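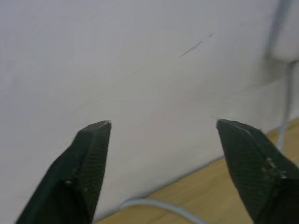
两根墨绿色夹指,指面带细密网纹,后方为浅色墙面

电动方程式赛车的排位赛,历来比正赛更难向观众解释清楚。正赛有先后、有超越、有冲线;排位赛则由若干个短暂而孤立的单圈组成,车手之间在赛道上几乎没有直接接触,胜负差距往往只有百分之几秒。对于采用街道赛道的分站而言,这一环节尤为关键:路面狭窄,缓冲区有限,发车位置在很大程度上决定了一支车队整个周末的收获。

本赛季,Piro电动锦标赛对能量管理规则作出了近年来幅度最大的一次调整。正赛可用能量下调,排位赛的最大输出功率则维持不变,两种状态之间的落差因此进一步拉开。工程师普遍认为,这一变化使赛车在一个周末之内实际上需要完成两套截然不同的设定:一套服务于单圈速度,一套服务于长距离节能。而按照赛会规定,排位赛与正赛之间允许改动的项目十分有限,悬挂几何与齿比均不在其列。

Cloltow分站是新规则实施后的首场街道赛。赛道沿旧港区铺设,主直道紧贴堤岸,尽头是一个近乎直角的右弯,随后为连续三个低速弯。赛道大部分路段平日对社会车辆开放,沥青新旧不一,井盖与标线的位置均须在赛前逐一处理。清晨时分路面温度偏低,轮胎需要较长时间才能进入工作区间,第一次自由练习中多辆赛车在直角弯前出现前轮抱死,其中两辆驶入缓冲区后自行返回赛道。

Fendow车队在这一站的准备工作颇具代表性。该队上赛季年终排名居中,长于节能,短于单圈,多次从中游位置发车后在正赛后半程追回名次。新规则公布后,车队技术部门的判断是,单纯依靠正赛追赶的空间将会缩小:能量总额减少之后,各队的节能策略趋于一致,赛道上的速度差随之收窄,超越的代价明显上升。基于这一判断,车队将冬季研发的重点转向制动系统与能量回收的配合。

电动赛车的后轴制动力主要来自电机回收,前轴则由电机与液压制动分担。车手踩下踏板的一瞬间,控制系统须在极短时间内完成两者之间的分配。当电池电量接近上限时,回收能力受到限制,液压部分必须及时补足;反之,电量下降后,回收所占比例又会上升。对车手而言,理想的状态是踏板脚感始终如一。实际情况则是,排位赛开始时电池几乎充满,踏板响应与正赛中段存在可以察觉的差别,制动点的选择也须相应前移。

Fendow车队为此在模拟器上安排了专项训练。车手以不同电量反复通过同一弯道,工程师记录踏板行程、方向盘转角与车身姿态,再据此修正控制软件中的分配曲线。据车队公布的技术说明,仅针对直角弯的制动阶段,冬季期间即完成模拟600次。训练并不追求圈速,着眼点在于重复性:同一制动点、同一踏板力度之下,赛车的减速过程是否能够保持一致。

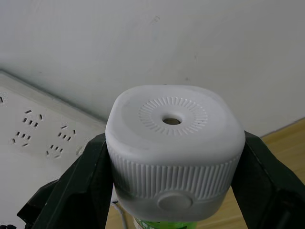 轮胎的使用是另一项重要课题。锦标赛采用单一规格的全天候轮胎,带有花纹,晴雨通用,每个周末的配额有严格限制。此类轮胎升温较慢,但工作区间较宽,一旦进入状态,性能衰退相对平缓。车队在排位赛中面临的选择是,出场后以一圈还是两圈完成暖胎。一圈暖胎可以保留更多时间应对突发情况,两圈暖胎则有利于后轮温度的均衡,但也意味着计时圈开始时赛道上的车辆更多,遭遇慢车的可能性随之增加。

Cloltow站的分组排位赛清楚地呈现了两种思路的差异。第一组车手多数选择两圈暖胎,结果在最后阶段集中出场,连续弯道内出现排队现象,数名车手被迫放弃计时圈。第二组出场前,主直道末段的堤岸护墙需要检修,比赛中断。恢复之后,剩余时间仅为90秒有余的一个计时窗口,各队已无调整余地,先行离开维修区的车手占得先机。Fendow车队的两辆赛车分列该组第一与第三,均采用一圈暖胎方案。

中断期间,赛车停放在维修区内,电池温度成为各队关注的重点。规则允许在停车状态下使用外部风冷设备,但不得更换冷却介质。港区午后气温较高,电池温度下降缓慢,部分车队担心在高功率输出时触发保护机制,因而主动降低了计时圈前半段的输出。从事后公布的分段数据来看,这一做法在直道上的损失并不显著,真正拉开差距的仍是直角弯的制动与出弯。直道末端最高时速为181公里,进入弯心之前须在极短距离内降至不足三分之一。

最终的对决阶段采用单车淘汰形式,两名车手先后出发,用时较短者晋级。这一赛制自引入以来褒贬不一。支持者认为,它使排位赛具有清晰的叙事,观众能够在屏幕上直接比较两条赛车线;批评意见则指出,赛道条件在短时间内仍有变化,后出发者通常占有路面附着力上的优势。赛会技术部门表示,将在赛季中段对相关数据进行评估,评估内容包括出发间隔以及出发次序的确定方式,现阶段不作调整。

正赛的进程印证了车队在冬季的判断。前半程各车均以节能为主,领先集团车距紧密,名次变动有限。Dai车队自第二排发车,率先启用附加功率模式,一度取得领先,但在其后的安全车阶段失去了已经建立的优势。安全车离开后,赛会依规则对可用能量作出相应扣减,各队须在数圈之内重新计算目标值。Fendow车队的首位赛车在这一阶段守住位置,最终以第二名完赛;另一辆赛车因前翼受损进站,未能取得积分。

值得关注的是,本站完赛车辆的剩余能量普遍低于赛前预测,多支车队在最后一圈仍处于临界状态。这表明新的能量额度已接近街道赛道的实际需求下限。对于直道更长、回收机会更少的常规赛道,同一额度是否适用,仍有待后续分站检验。部分车队已向赛会提交书面意见,建议按赛道类型分别设定能量上限,赛会方面确认收到相关意见,并将其列入下一次技术工作会议的议程。

在商业与观众层面,Cloltow站同样具有一定的参考意义。主办方将全部赛程压缩在一日之内完成,清晨练习,午间排位,下午四时正赛,道路封闭时间较上赛季明显缩短。看台区与维修区之间设有步行通道,观众可在赛前约90分钟内进入参观。沿线商户对封路安排的意见主要集中在货运时段,市政部门已承诺在下一届赛事筹备期间提前公布通行方案。

锦标赛的下一站定于九月举行,赛道为永久性设施,单圈长度超过Cloltow街道赛道,高速弯占比较大。Fendow车队已确认将在该站启用新版控制软件,主要改动涉及高电量状态下的前轴制动分配;硬件部分维持现有规格,备用前翼将按新的运输计划提前送抵赛场。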